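Slide 1
Fingertips for two-arm handovers. Talk is Friday, after lunch. Keep to time, questions at the end.

Slide 2
Say what we compared. Two sets of fingers on the same pair of arms at the Zilstead bench: the flat rubber pads from Dow, and the yellow latticed ones we call Plilcombe. Same controller, same wrist cameras, same scripts. Only the fingers changed.

Slide 3
369 handovers in total, split between the two sets as evenly as we could manage. Blocks first, then small metal parts. Mention that the blocks told us very little – both sets handled them fine.

Slide 4
Thin parts are the interesting case. The flat pads need the approach angle to be close to right. The latticed fingers give a little, so we could be less strict with it. Cost is wear. We inspect the tips every 1000 closes and plan to replace them at 2000. No long-term numbers yet, say so if asked.

Slide 5
Pause on the picture. Point to the silver clip first, people miss it.
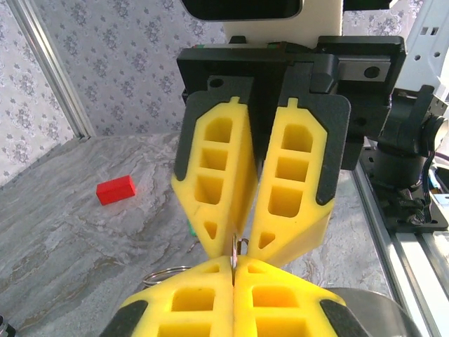 Keyring handover, wrist camera view. Both pairs of yellow fingers meet at the clip.

Ask the room to look at how much of the view the fingers take up. With the tips this close, the camera has little to work with around the part. We tried the Flirance controller's force limit as the release signal instead of vision, and kept it.

Slide 6
Next: softer tips, and a second camera off the wrist. Skip this slide if running late – go straight to questions.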